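Can they fold a towel yet?

02/08/2023

My aunt asks me this every time I call, because years ago I told her that by the time she retired a machine would be doing her laundry. She has been retired for a while now, and she still folds her own towels (in thirds, the way she taught all of us), so I owe her an answer.

The short one is sort of. My friend Duyên Trịnh works at Kuusisto, where they've been teaching an arm to tidy up, and in May she let me spend a whole afternoon pestering her. It can pick up a box. It can put the box in a bin, and it did that 16 times while I drank my coffee, and dropped only one! Then she handed it a dish towel and it pinched one corner and sort of wandered off with it.

What surprised me was how dull the hard parts are. I had pictured dishes and ironing, but Duyên says she'd be thrilled with a machine that could clear an ordinary desk.

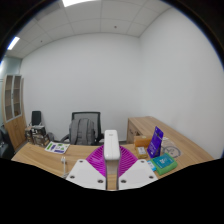 Think of what your hands know before you even get going. A stiff box you can grab any old way, but a plastic bag slumps the minute you touch it, and a sheet of paper lying flat has no edge to get hold of unless you slide it or use a fingernail. And cables! I have never once picked up a cable without bringing something else along with it.

She figures they'll want 3,000 demonstrations before she trusts it with the bags, and they had 470 when I visited. So, Auntie, boxes yes, towels not yet. Keep folding, and please save me the blue ones.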